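Went to the Lurnley open day in February, mostly for the free parking

The Jetik people have been promising this one since last summer, so I put my name down and drove over. 470 names on the list, according to the woman on the door, though the room they put us in had chairs for 40 and most of those went to people with lanyards.

The talk first. It ran 20 minutes over and had the word "seamless" in it more than I'd like. Then So-ying Cheung took over, and things picked up. She runs the training side and she was the only speaker all afternoon who answered what she'd been asked. Their software is called Cider. It learns to pick things up in a simulator, and the claim is that it can then be moved to a real arm with very little fuss. I have heard that claim before, from Başaran, two years ago, and their arm spent the demo nudging a yoghurt pot along a bench.

So what did we get to see? A green block. The big screen was showing what the simulated gripper sees, a finger either side of the block and a lot of beige. Fine, it's a tidy grasp. But a block with straight sides on a bare surface is the kindest thing you could ask a robot to hold, and when a man behind me asked about bags, or anything that sags, we were told that was "on the roadmap". Cheung, to her credit, pulled a face.

I asked how many hours of practice sat behind the version we were watching. She said she'd have to look it up and took my email address. No word yet.

The real arm was meant to be running at 5. I waited until twenty past, ate a second flapjack, and went home. Somebody on the mailing list says it did come on later and was quite good. Maybe so. I'd want to see it with my own shopping.

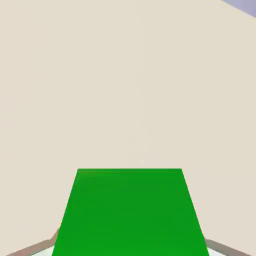

Does doing well in a simulator mean a robot will cope with real objects?

Only partly, as real things slip, bend and vary in weight in ways a simulator may get wrong, so it still has to be tested on a real arm.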